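Preserving in a small kitchen: do you still bother with pears?

Home > Kitchen and Pantry > Bottling and Jams

Started by LorraineM, 11/08/2018

LorraineM
Hello all, I've been reading along here for a good while and finally have a question worth asking. We moved to Honham in the autumn and the block came with an old pear tree, which gave us far more fruit than two people can get through (my neighbour Benvinda took a bucketful and still left me swamped!). I bottled what I could in a light syrup and the results were mixed. Some jars are lovely. Others went grainy and brownish near the top, and one lot tastes of not much at all.

I'd like to do better next season, so I'm asking early. Do you pick pears hard and ripen them inside, or wait on the tree? And is it worth the bother compared with jam? My husband says jam. My husband says jam about everything.

sibel_k
Welcome Lorraine! Pick them hard, love, always. A pear ripens from the core outwards, so by the time it feels soft on the branch the middle has gone to mush, and that's where a lot of your graininess comes from too. Lift the fruit in your hand until it's sideways to the branch, and if the stem snaps away cleanly it's ready to come in. Then into the bottom of the fridge for a week or two, and out on the bench to finish. Press beside the stem with your thumb, and when it gives a little, get your jars out that same day.

The brown tops will be fruit poking up out of the syrup. My mum used to put a crumpled bit of baking paper under the lid while she got the rest of the batch ready, then took it out before sealing. I slice mine straight into water with lemon juice in it and I've had very little trouble. 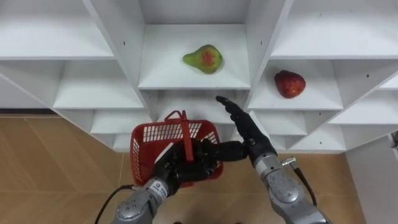 As for syrup, I go a bit heavier with pears than with peaches or plums, and I tuck a strip of lemon peel down the side of every jar. A small piece of cinnamon stick is nice as well, but don't get carried away as it keeps getting stronger in the cupboard. I opened one last December that tasted like a candle.

old_rebelo
I'll have to disagree with Sibel on the cold storage, with affection. It depends entirely on what sort of pear you've got. The winter keepers want their time in the cold, yes, but some of the early summer ones will ripen perfectly well on the bench and only go woolly if you leave them in the fridge. Lorraine, do you know the variety? Colour and shape would help, and when they came off the tree.

On flavour, I'd be looking at ripeness before anything else. A pear that's bottled too green will hold its shape beautifully and taste like wet cardboard, and no amount of cinnamon is going to rescue it.

LorraineM
Thank you both, this is so helpful. I don't know the variety, I'm sorry to say. The previous owner thought it might have been a Williams but she also thought the quince was an apple. They started dropping in late summer and they go yellow inside the house. I didn't chill any of them! I bottled a good many on the green side as well, I was in a panic about the birds.

old_rebelo
Yellow, late summer, dropping early. I'd lean Williams too. In that case a short chill won't hurt them, so Sibel and I can both be right and go home happy.

Pliritz
Sorry to be the grump, but I gave up bottling pears years ago and haven't missed it. The jars take up the whole pantry and you still have to eat them. I put my vote in with the husband. Pear and strawberry jam is a real treat, and if you freeze your pears in chunks you can wait until the berries are cheap and do the lot in one go. For each batch I use 800 grams of pear, the same weight of strawberries, and a good squeeze of lemon. Pears are low in pectin and so are strawberries, so don't skimp on the lemon or you'll be making sauce.

sibel_k
There's nothing wrong with sauce! But I can't agree about the jars. A bowl of bottled pears with custard in the middle of winter is worth a whole shelf of jam, and the kids will eat them without being asked.

How much sugar do you put in yours? I find most pear jams far too sweet for me.

Pliritz
Less than the old books say. I start low and taste as I go, and it lives in the fridge once it's opened. It's a softer set but we get through 3 jars a month so it never has time to go off.

LorraineM
Well, my husband has now read the thread over my shoulder and is unbearable. I think I'll split the crop next year, half in jars and half in the freezer for jam. Does anyone peel theirs before freezing, or can I get away with leaving the skins on?

old_rebelo
Peel them. The skins go leathery and you'll be fishing them out of the pot with a fork.

sibel_k
I leave mine on, and chop them small :)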